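# Guest Writers: Frequently Asked Questions

The Wokstead Journal publishes personal essays and short reflections on faith, family life, grief and recovery. The answers that follow apply to all guest submissions received after March 16, 2023.
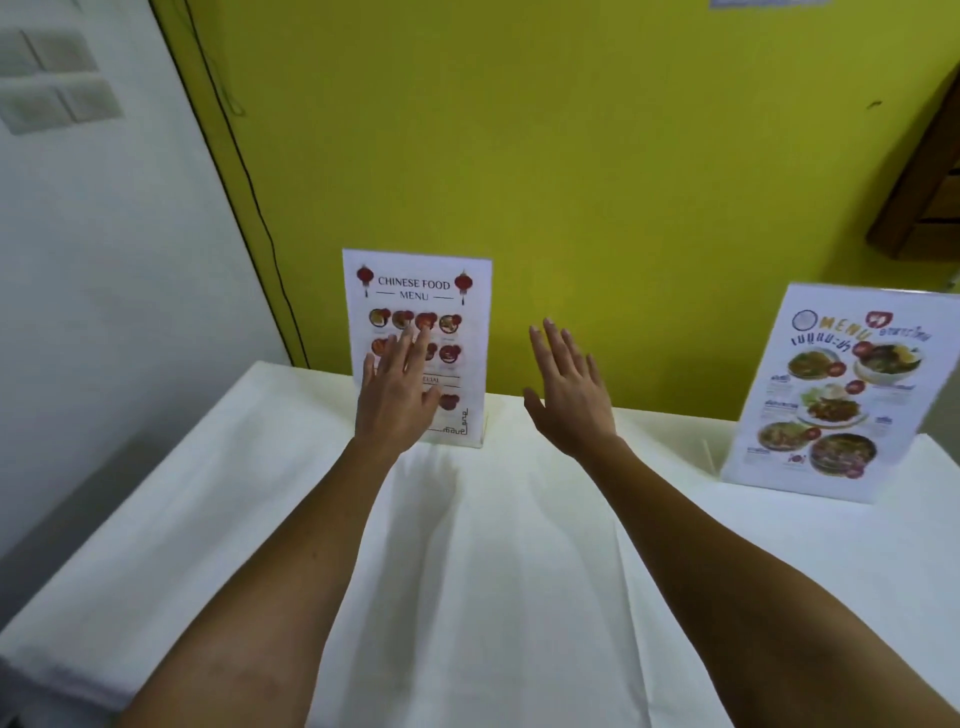
Questions that are not covered on this page may be sent to the submissions desk through the contact form.

## Submitting

**Who may submit a piece?**

Any adult may submit. Previous publication is not required, and writers do not need to be subscribers. Pieces by writers under 18 are accepted with the written consent of a parent or guardian.

**What subjects are considered?**

The Journal looks for first-person writing about a difficulty the writer has lived through or is living through now. Past essays have dealt with job loss, infertility, caring for a parent, leaving a congregation and returning to one. Sermons, book reviews and fundraising appeals are not considered.

**Does a story need to have a happy ending?**

No. Editors regularly accept pieces in which the matter is unresolved. "The Second Winter" by Beril Akyol, which appeared in the Murnov series, closes with the writer still waiting for an answer, and it remains one of our most requested reprints.

**How many pieces may be sent at one time?**

Up to 3. Please send each as a separate file, with a title and a biographical note of no more than 100 words.

**May I quote Scripture, hymns or song lyrics?**

Short passages of Scripture are welcome – please name the translation. Hymns in the public domain may be quoted freely. Lyrics under copyright will be removed unless the writer holds written permission.

## Privacy

**May I publish without my name?**

Yes. A pen name or the word "Anonymous" may be used, but the editors must hold the writer's legal name on file. It is not shared outside the editorial office.

**What if my essay mentions other people?**

Names and identifying details of private individuals should be changed before submission. Where an essay describes abuse, illness or a criminal matter involving a living person, the editors may request further changes or decline the piece.

## Editing and Publication

**Who reads submissions?**

Every piece is read by 2 editors. Arūnas Sakalauskas oversees the guest section and makes the final decision. Writers whose work is declined receive a short notice without individual comments.

**Will my writing be changed?**

Spelling, punctuation and length may be adjusted. Larger edits are sent to the writer for approval – no essay is published until that approval is received.

**Do I keep the rights to my work?**

Yes. The Journal asks for first online publication and the right to keep the essay in its archive. Essays chosen for the Kallesis print collection, issued each June, are covered by a separate agreement.

**Are writers paid?**

Guest essays on the site are unpaid. Contributors to the print collection receive a fee and one copy of the book.

**Can a published essay be taken down?**

A writer may request removal at any time. Copies already in print cannot be recalled.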